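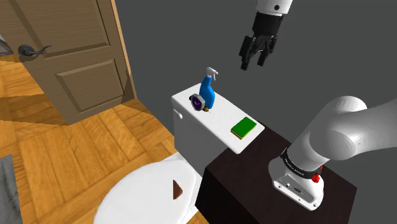
*Kirsty Treloar*

I finally read the whole of our council's draft bylaw on dog access at Te Moana beach, all 21 pages of it, and I loved it! The best bit is the statement of reasons at the back, where they have to say what people told them and what they made of it. There were 513 submissions (mine was one, sent at ten to midnight) and you can see clause 8 shifting because of them.

Warrick Lockyer lent me his copy of the old version, and the two are great fun side by side. Winter hours are much clearer now. I still think the appeal period is too short, so I'm going along on Tuesday to say so.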